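Setsuko Hayashi has kept a paper planner for eight years, and she still draws every page by hand. Her newest habit is the monthly reset, which she teaches in Kilcombe each August. 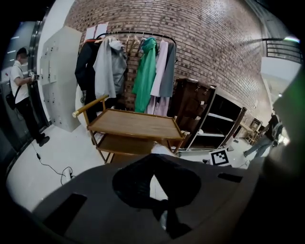 *A clothing rack by the brick wall, with a tall locker cabinet.*

She begins with the unfinished tasks. Each one is moved to a new month or crossed out with a grey pen. 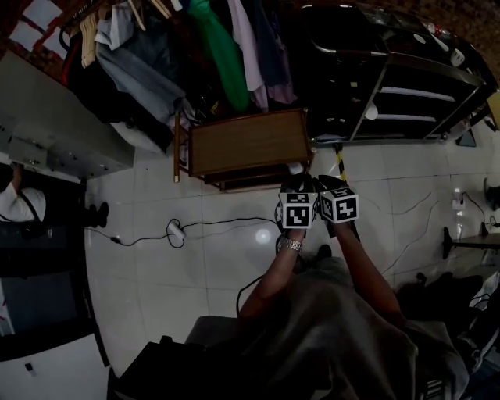 "I had 94 tasks once," she tells me. "I moved only eight of them." Her notebook is a Flarden, and she has no wish to change it.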